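Home Courses Student Work Labs Contact

Filed under: Project Reports / Automation and Work

Floor pickup before bed making: what changes for room attendants if a two-armed robot does it

Project report, Cosis group, submitted 15th March

The Cosis project looked at one small step in hotel room cleaning, the clearing of guest items from the floor before the bed is stripped. We built the step in simulation with a two-armed robot and compared it with how the work is done now at the Moltum, a 66-room hotel in Ostholm. The robot work was done entirely in simulation. The observations and interviews were done on site in October.
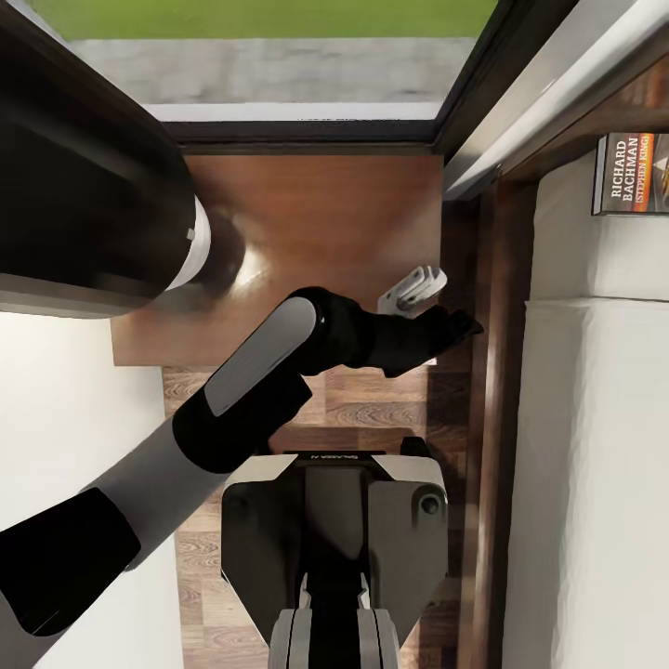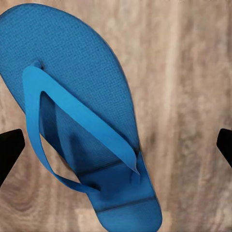
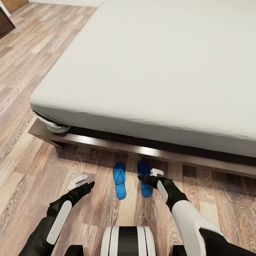 Figures 1 to 3. Simulation renders, top to bottom: arm over the tabletop; blue flip-flop with a gripper finger to either side; both arms reaching toward the pair in front of the bed.

1. Background

Room attendants at the Moltum work from a printed list handed out at the start of the shift. Each room on the list is marked as a checkout or a stayover. In a checkout room the guest has left and anything still on the floor is trash or lost property. In a stayover room the guest's belongings are still in place, and the attendant has to move them without losing or damaging them and leave them where the guest will find them.

Footwear is the most common item on the floor next to the bed. The attendant needs that strip of floor clear to pull the sheet corners and walk around the mattress. The usual method is to bend down, pick up both shoes in one hand, set them against the wall or under the desk, and start on the bed. It takes a few seconds and no one at the hotel had thought of it as a separate task until we asked.

We chose it for two reasons. It involves bending, which attendants mentioned first when asked which parts of the job tire them. It is also a short task with a clear end state, which made it possible to test within one term.

2. Method

2.1 Interviews and observation

We interviewed four attendants and watched parts of their shifts, with their consent and with guest rooms entered only when the guest was out. The questions covered the order of steps in a room, what they do with guest property, and what they would want to hand over to a machine. Notes were taken by hand. No recordings were made.

2.2 Simulated task

The simulated room has a bed with a white fitted sheet on a low dark-brown frame, a wood-grain floor, and a tabletop by a window. The pickup target is a pair of blue flip-flops on the floor in front of the bed. The goal is to lift each one, carry it clear of the bed, and set the two down side by side.

Control was handled by Jemal, the task script written for this project. Jemal works in a fixed order: look at the floor, choose a shoe, place the gripper fingers to either side of it, close, lift, carry, release. If a step goes past its time limit the script stops and waits for a person to take over. We counted every takeover as a failed run, even if the person only had to restart the step.

2.3 Measures

A run was complete if both flip-flops were set down in the target area with no takeover. For the people side of the question we used the interview notes and a list of the decisions an attendant makes during the same step.

3. Results

3.1 Simulation

We ran the task 30 times. Fourteen runs were complete. The rest ended in a takeover at one of the following points:

- Grip on the strap. The strap sits higher than the sole, and if one finger closed against it first the shoe turned in place and the other finger missed.
- Toe end near the bed frame. When a shoe lay close to the shadow under the frame, the script placed its edge in the wrong position and the gripper came down short.
- Second shoe moved. Lifting the first shoe sometimes pushed the second one, and the script did not look at the floor again before reaching for it.

The third problem is a fault in our script and could be fixed by adding one more look between the two lifts. We found it late and did not rerun the set, so the count above includes it.

3.2 Decisions in the step

The attendants described the step as automatic, but their answers contained several choices that Jemal does not make. They decide whether an item may be touched at all. A medical item or an open bag is left where it is and the bed is made around it. They decide where the guest would look for it. They also notice things on the way down to the floor: a stain on the side of the mattress, a phone charger under the bed, a broken slat. Two of the attendants said that most of the damage they report is seen while bending for something else.

3.3 What attendants said they would hand over

All of those interviewed would hand over the bending. None would hand over stayover rooms completely. The concern was blame. If a guest reports a missing item, the attendant named on the list for that room is asked first, and it was not clear to them who would be asked if a machine had been in the room before them. One attendant asked if the time saved would be used to add rooms to the list. The housekeeping office told us no decision of that kind had been discussed.

4. Discussion

4.1 Time

The robot is slower than a person at this step by a wide margin. That does not rule it out, as the robot could work in one room while the attendant is in the next. It does mean that the order of work has to change. At present one person finishes a room from door to door. With a pre-clearing pass, the room is opened twice, and the attendant arrives in a room that someone or something has already changed. The printed list has no place to record this.

4.2 Where the effort goes

Moving the bending to a machine removes one physical load and adds checking. After a takeover the attendant has to walk to the room, work out what the robot was doing, finish the step or restart it, and go back. At our completion rate this would interrupt the shift more than it would help it. We did not find a rate at which the attendants would call it worthwhile, and we should have asked for one in the interviews.

4.3 Inspection

The loss of incidental inspection was the result we had not planned for. If attendants stop bending at the bedside, the looking that comes with it either has to be added as its own step or given to the robot. The first option brings back the bending. The second needs a type of reporting that the script does not have.

4.4 Responsibility

A room log that shows when the robot entered, what it moved and where it put it would answer part of the blame question. The log would have to be open to attendants as well as to the office. A log held only by the office was described in one interview as "one more thing to be checked against."

5. Limits

The simulation used one kind of footwear in one color, in one room layout. Laces, heels, wet floors and carpet were not tested. Contact between rubber and gripper in simulation is simpler than in a real room. The interviews cover one hotel and a small part of its staff, all on the day shift.

6. Further work

The next group should correct the second-shoe fault and repeat the runs before changing anything else, so that the two sets can be compared. After that we suggest shoes placed partly under the bed frame, and a rule for items that must be left alone. On the hotel side, a paper trial is possible without any robot: one person pre-clears the floor in checkout rooms for a week while the others work as usual, and the housekeeping office records what gets reported and what gets missed.

The task script, run notes and blank interview sheet are in the Cosis folder on the course drive.

Contact the course office | Copyright Student Work Archive | Back to top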